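About Bosthorpe

Bosthorpe sets up small home offices and takes old ones apart. We work on desks, shelves, cubbies and drawers, mostly in rooms that were meant for something else.

Lina Abu Hammour and Radwa Badawi opened the business after ten years of fitting furniture for other people's showrooms. They left with a low opinion of the word "organized." A desk that has been styled for a catalog will stay that way until the first electric bill arrives, and we have yet to see a set of matching boxes change anyone's habits.

So we sell very few boxes. Before we order anything we ask you to empty the drawers and use the desk for two weeks with only what you go and fetch. Most clients dislike this part. Samah Filali, who handles bookings, will warn you on the phone.

We have our doubts about "productivity" colors, desks that fold into walls, and any lamp that needs an app. Flowers on a desk are fine if you like flowers. Artificial ones need dusting, whatever the label says.

Our visits are priced by the room, and we take no commission from furniture makers. We have finished almost 200 rooms so far. Some of them have surely gone back to how they were, and we don't put out a success rate that we have no means of checking.

The office is open from 10 in the morning. We close for part of December.

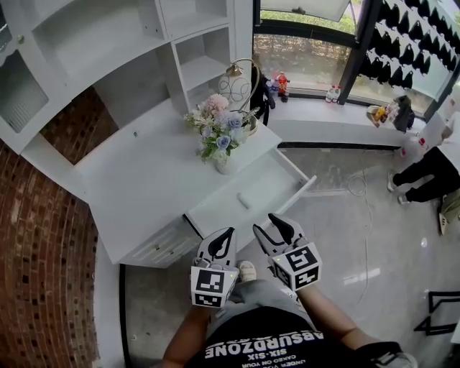
Do I have to buy a new desk?

Usually the old one will do. If the drawers open all the way and the top is deep enough to write on, we'll work with what you have and tell you before the visit if we think it needs replacing.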